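Ticket: tray and box clips from café counter, segment labels rejected
Project: Kartha (household object handling)
Queue: Grerken collection support
Opened: 05/03/2026
Priority: normal
Status: resolved, one follow-up open

Problem as reported
The Komside upload from the café came through, but the checker failed 173 clips out of the batch. All of them have the message "no object change between start and end". The collector says the task sheet was followed and the head camera was checked before the session. Nothing odd in the sync log.

First check
Opened a few of the failed clips by hand. The counter is in view, both hands are in view and the grip on the tray is easy to see. The picture is good enough to label, so this is not a camera angle fault and the clips should not be thrown away.

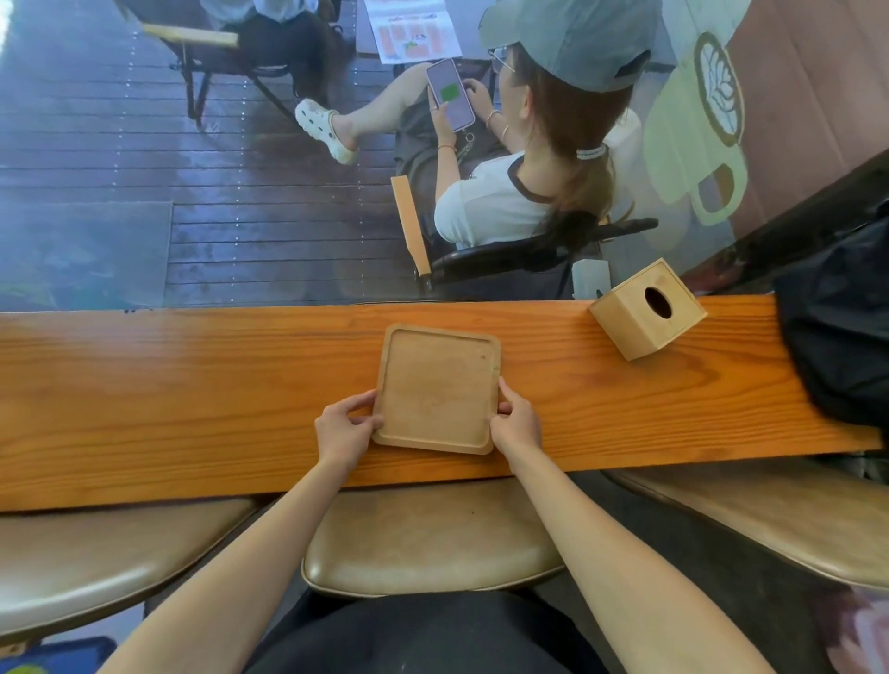 Failed clip, label "hold tray", both hands on the rim.

The checker compares the first and last still of each segment and wants the main object to have moved. For "hold tray" it should not be asking for that. The rule was written for pick and place tasks and somebody has applied it to the whole batch. Asked Komside which task file they loaded. They had the July one, which has no entry for holds.

Second check
Loaded the current task file and ran the failed clips again. 169 passed. The others failed with a different message, "more than one person". This is the window behind the counter. There are people sitting out on the deck, and the person finder picks up the woman with the phone as well as the collector's hands. She is on the other side of the glass and has no part in the task.
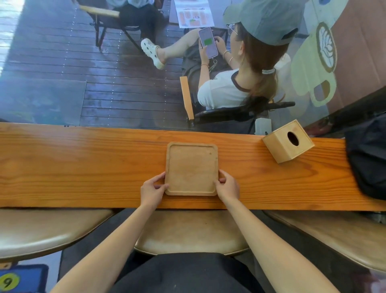
Fix applied
1. Replaced the July task file with the current one on the Komside account. Old file moved to the archive folder so it cannot be picked again.
2. Drew a mask over the glass for the counter clips. The person finder now ignores anything inside it.
3. Ran the remaining clips again with the mask on. All passed.
4. Sent the clips with people in view to the face blurring step. This has to be done before they go to Alska for labelling, mask or no mask. The mask only affects the checker and does not alter the video.

Still open
The mask is fixed in place, so it only works while the collector is facing the counter. In the tissue box clips the head turns and the window ends up on the right, with the floor rug on the left. The mask then covers the wrong part of the view. Those clips need their own mask or none at all.
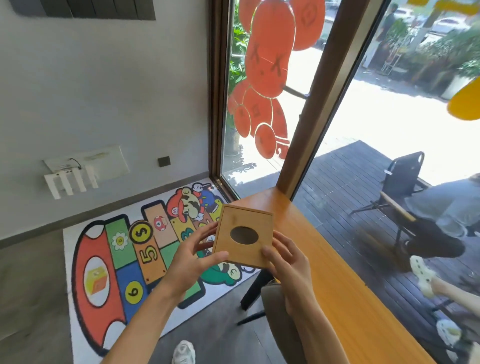
Tissue box clip, counter mask not suitable for this view.

The rug may be a nuisance too. It has large numbers and cartoon figures printed on it, and the object finder put a box round one of them in a test run. Set the object list for these clips to "box" and "hands" only and the extra detection went away. Have not tried this on the full set.

Note for collectors
Please load the task file fresh at the start of each session and do not copy it over from the last one. If there is a choice of seats, take one facing a plain wall. Clips by a window are still wanted, but put "window" in the notes field so that we know to check them.

Next step
Waiting for Komside to send the next 100 tissue box clips. Will run 2 of them without a mask first and update this ticket with the result.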